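Septembre, 22 h 40

Je viens de reposer le stylo des comptes et je prends celui du journal, qui bave un peu, tant pis. La cuisine sent encore le vinaigre. J'ai fait des cornichons toute la journée, moi qui avais juré l'an dernier qu'on ne m'y reprendrait plus !

Tout est parti du coup de fil de Réjean Vachon, hier soir. Il avait ramassé trop de concombres dans son jardin de Dretitz et il voulait savoir si j'en voulais « une petite caisse ». J'aurais dû me méfier. Ce matin à 7 heures, il y avait une caisse énorme devant la porte, plus un bouquet d'aneth grand comme un enfant et un mot griffonné au dos d'une enveloppe : bon courage. Merci, Réjean.

Donc j'ai lavé. J'ai brossé. J'ai mis du gros sel, j'ai attendu, j'ai essuyé un par un des concombres pas plus longs que mon pouce (et d'autres, franchement, qui auraient pu servir de matraque). La recette de maman dit 500 grammes de sel pour la grande bassine, et comme chaque année je me suis demandé si elle n'avait pas ajouté un zéro. Je ne peux plus lui poser la question. J'ai suivi la recette.

Vers midi, plus de graines de moutarde. Je suis descendue chez Oyelaran en tablier, avec des bouts d'aneth dans les cheveux, et bien sûr j'y ai croisé la moitié du quartier. J'ai pris la moutarde, des grains de poivre, un fromage dont je n'avais pas besoin, et six bocaux neufs parce que la moitié de mes vieux couvercles étaient rouillés. J'en ai eu assez pour tout caser sauf les matraques, que j'ai coupées en rondelles et que je mangerai en salade jusqu'à Noël.

Funmilayo est passée à l'heure du café. Elle devait rester cinq minutes et elle est repartie à la nuit tombée, comme d'habitude, et tant mieux, j'avais besoin de deux mains de plus pour remplir. Elle tasse beaucoup mieux que moi. Moi je laisse des trous partout, après les cornichons flottent et ça m'énerve de les voir flotter. Elle m'a raconté son voyage à Kolska, le train en retard, la chambre au-dessus de la boulangerie, l'odeur du pain dès quatre heures du matin. Elle y retournerait demain. Elle voudrait que je vienne au printemps. J'ai dit oui sans réfléchir et depuis j'y pense, je me vois déjà avec ma valise sur le quai, moi qui n'ai pas bougé depuis deux ans.

On a parlé aussi de la maison. Elle trouve que je devrais refaire la cuisine, ou au moins trouver un vrai rangement pour les conserves, parce que les bocaux sous le lit, à mon âge, ça commence à faire bizarre. Elle a raison. Je lui ai répondu que je voulais un meuble en bois, bas, solide, un truc qu'on ouvre accroupie et qui sent l'épice. Après son départ j'ai regardé des intérieurs sur l'ordinateur pendant une heure au lieu de faire la vaisselle.

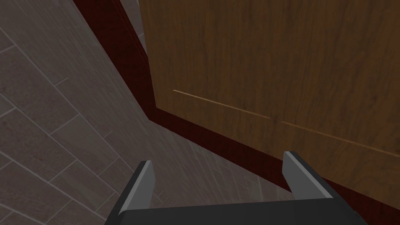
Le bas d'un meuble en bois, au ras du sol, en image de synthèse.

Il faudra que je mesure le coin près de la fenêtre. Et que je demande les prix chez Kandora, même si la dernière fois ils m'ont fait patienter tout l'été pour une malheureuse étagère. Le budget, parlons-en : il me reste 356 euros dans l'enveloppe « maison », et il y a le robinet de la salle de bains qui goutte toujours. Le robinet passera d'abord, je suppose. C'est triste, de dépenser ses sous pour un robinet.

Les bocaux sont alignés sur le torchon à carreaux, la tête en bas. Je n'ai pas le droit d'y toucher avant six semaines et j'ai déjà envie d'en ouvrir un. J'en garderai un pour Réjean, le plus joli, avec une étiquette. Et un pour Funmilayo, qui va dire qu'ils manquent de sel.

J'ai mal au dos, les doigts tout fripés, et la vaisselle m'attend encore. Elle attendra demain. Penser à rendre la caisse.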